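Skulari shelf project: progress report to the Valley fund, March

Hello again from the packing room at Clevlow! Your grant has carried us a good long way since January, and I'm so pleased to report that the arm has now handled 2,647 seed jars (we'd only hoped to be starting on the second rack by now).
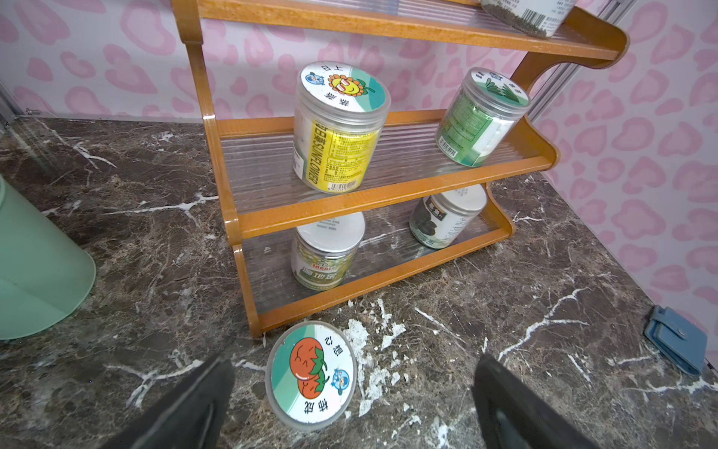
Has anyone lost hours to the robot?

Everyone has kept their hours, and the 2 packers who used to restock jars all morning now check labels and answer customers, a change they asked for themselves.

Lids are still slow going, I'm afraid, and we stop the arm at noon so people can tidy up. Next we'd like to spend the remaining $300 on softer finger pads from Barbieri.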